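Subject: Re: [hall-fitout] Mezzanine lighting and the air con, again
From: Flynn Henare
Date: Oct 30, 2025

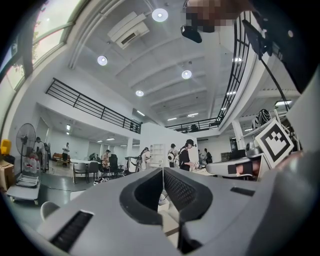 1. THE LIGHTS

I've read Warrick's message three times now and I still can't find the part where somebody stood on the floor and looked up. Quoting the bits I mean:

> From: Warrick Kerslake
> I think we are all agreed that the tall room is too dim at floor
> level and that the round downlights need to go. Pleria can supply
> linear fittings to match the slim ones we already have toward the
> back, and they say we would notice the difference immediately.
> Mereana has seen their showroom and was impressed.

I'm not agreed, for one. Four of the round lights are in that picture and all of them look plenty bright to me. There's daylight coming in through the big windows as well, so it isn't a fair test of a winter evening, I'll give you that. But then let's have a fair test. Go in after dark with a light meter, take readings at bench height under the mezzanine and out in the open part, and write them down. My guess is that the open floor is fine and the dim spot is under the walkway, where no fitting on the main ceiling is going to help, Pleria or otherwise.

And of course Mereana was impressed by the showroom. Showrooms are low rooms painted white with the product hung right over your head. Ours is a tall white room with beams running across the ceiling, and whatever goes up there has to be recessed between them or hung below them. The quote doesn't say which. If it's hung, I want to know the drop. If it's recessed, I want to know who patches the round holes.

2. THE AIR CONDITIONING

> The ceiling unit is also past it. Everyone on the upper level
> complains of heat and everyone downstairs complains of cold. Arley
> have offered to replace it with something more powerful in the
> same position.

Read that again slowly. Hot upstairs, cold downstairs. Why would more power from the same spot fix that? Warm air goes up, it sits around the walkway, and the people at the railing get it. A stronger unit in the same place sounds to me like the same complaint with a bigger bill. Has anyone asked Arley about moving the air around, or about where the thermostat is? I did ask what temperature it was set to and got two different answers from two people.

Also, when was the filter last cleaned? I went back through the list archive and the last mention I can find is Éabha's from a year ago September, where she says it "should be done soon." I'd like that done before we call the thing past it. It costs us a ladder and an hour.

3. THE RAILINGS

> While the scaffold is up it would make sense to replace the black
> railings with glass panels, which would let more light through.
> Isaksson do a very nice frameless one.

I knew the scaffold would turn up in here somewhere. Once there's a scaffold, everything makes sense.

The flat runs are horizontal bars with a lot of gap between them. I don't believe they're stopping any light worth measuring. What I would take seriously is a complaint about kids climbing horizontal bars on open days, and if that's the real worry then say so and we'll talk about it as a safety job, with somebody qualified giving us a view. The curved section on the other side has upright balusters, and I've never heard a word against it. Has anybody priced curved glass? Ask for that figure separately and see how long it takes to come back.

I'd also point out that glass gets fingerprints and someone has to clean both sides of it, one of them over a long drop.

4. THE WINDOWS

Warrick's message doesn't mention these at all, and to my mind they're the only part of the room that has caused a problem I could show you. Afternoon glare comes through the upper band and makes the screen on the lower level hard to read. Ataahua raised it at the last meeting and it isn't in the notes. Tavberg make a plain roller blind that goes inside a frame. I have no opinion on whether it's any good. I'd want a sample on one window for a month before we bought the lot.

5. WHAT I'D DO

Clean the filter. Take the readings after dark. Put up one blind. Get Pleria to say recessed or hung, in writing. Leave the railings alone unless someone makes the safety case.

That's 2 evenings of work and hardly any money. If the readings come back and I'm wrong about the floor, I'll say so on this list and second Warrick's motion myself. I'd just like to see numbers before anyone signs for a scaffold.

I can do the readings if someone lends me a meter. The one in the cupboard gives 20 wherever you point it, including inside the cupboard.

Flynn

> Could people reply by the end of the week if they object,
> otherwise I will take it as approved.
> Warrick

PS. I object.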